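# Whiteley tower notes

Reference notes for the office towers we strip for parts at Floddale.

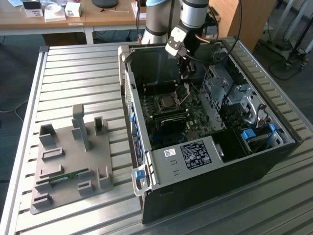

**Seema Ahuja** — parts and records, Floddale

Last edited 13 Nov 2021

## What this covers

This folder holds the parts sheets for the Whiteley batch, 96 desktop towers taken in during August. Each tower gets one row in `towers.csv` and one row per removed part in `parts.csv`.

## Position on the table

Work with the tower on its side, side panel off, so the motherboard and graphics card can be reached from above. Blue marks most of what you touch first: the clips at the slot covers, the drive release tab and the handle latch on the case.

## Order of removal

1. Drives
2. Graphics card
3. Memory
4. CPU cooler
5. Motherboard
6. Power supply

Move the thin wires by the drive bays out of the way before you pull a drive. Leave the perforated cage in the case — it goes out with the metal.

## Fields

- `tower_id`: our number, written on the chassis in marker
- `part`: use the names in the list above
- `psu_label`: type it from the label on the power supply housing, or `unread`
- `grade`: A, B or scrap
- `bin`: 1 to 16

## Known gaps

- Eight towers have no `psu_label` yet.
- Slot covers are not logged. Loose ones go in the Avby tub.
- Bin numbers before the Pivonell shelving went in are wrong. Glenys Haslam has the old list.

Send corrections to Glenys with the tower number in the subject line.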